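Fake courier texts are doing the rounds in Curkach, and one nearly got me

Monday, January 20, 2020

I write this column mostly about bus routes and library hours, so it feels a little odd to be filing a story in which I'm one of the people who almost got robbed. But here we are! If you live anywhere near Curkach and you've had a text lately from a delivery company called Trameo, please read this before you tap anything.

Mine came on a weekday morning while I was trying to get out the door. It said my package was being held at the depot and that I owed $2.27 for "address correction." I was in fact waiting on a package (a pair of boots, if you must know), so I tapped the link without a second thought. The page had the Trameo logo, the right shade of orange, even a cheerful little tracking bar stuck at three-quarters full. It asked for my name, then my street, then my card number, then the code on the back. I'd typed in everything but the code when my phone rang. It was my sister wanting a ride, and by the time we'd hung up I'd had a chance to look at the web address. It was a jumble of letters ending in something I'd never seen before.

I closed it, called my bank, and got a new card. No money gone, thank goodness, but my face was red for the rest of the day.

Other people weren't so lucky. Sabina Begum, who runs the alterations shop on Lynch Street, paid the small fee and forgot all about it. Two days later she had a call from a very polite man claiming to be from her bank's fraud team. He knew her name, her address and the last four digits of her card, and he told her to move her savings into a "safe account" while he looked into things.

"He was so calm," she told me. "He kept saying take your time, Mrs. Begum, there's no rush. Then I'd say I wanted to call my husband, and suddenly there was a rush."

She moved 3 payments before she hung up. Her bank has gotten one of them back so far and is still working on the others. 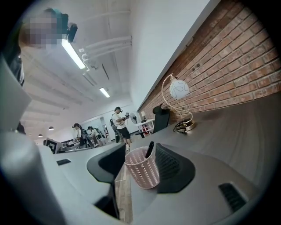

A pen on the desk is handy for noting a caller's name and number.

I asked Benedicta Boateng, who handles fraud complaints at the county consumer office, how big this thing is. She's logged about 27 reports from the area since the holidays, and she figures plenty more people have kept quiet out of embarrassment. (I nearly did!) The small fee is mostly bait, she said. What the scammers want is enough detail to sound convincing when they call you later on, and the call is where the big money goes.

"People remember the text and they remember the call, but they don't connect them," Boateng said. "There's a gap of a couple of days and it feels like two separate events."

Trameo says it never asks for money by text. Eoin Hayes, who answers the phone for the company's regional office, sounded pretty worn out when I got hold of him. He's been taking calls from angry people all month, some of whom think Trameo is in on it. Any real fee is collected at the door or at the depot counter, he said, and the company's tracking numbers always start with two letters. The one in my text was all digits, which I would have noticed if I'd looked for even a second.

Bivmont Credit Union has started putting a short hold on first-time transfers to new accounts, and branch manager Orla Brophy tells me a few members have grumbled about it. She's not budging. One of her tellers stopped a transfer last week after the customer mentioned that the "bank" was still on the line in her coat pocket.
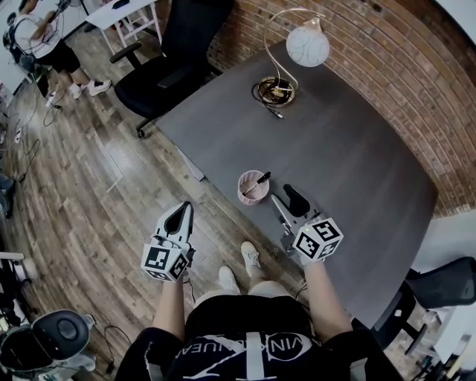
What to do if you get one

Don't tap the link, even to see what it looks like. Type the delivery company's address in yourself, or call the number on your order confirmation.

If you've already entered your card details, call the number on the back of the card right away and ask for a replacement. Then be suspicious of any call from "the bank" in the days after. Hang up, wait a few minutes, and dial the number on your card. A real bank employee won't mind one bit.

Take a screenshot of the text before you delete it. Boateng's office wants to see them, and so does your phone company.

The county is also holding a free drop-in session at the Curkach library in February, run by retired detective Róisín McGrath. Bring your phone and any messages you're not sure about. I'll be there with mine, and yes, the boots did finally show up.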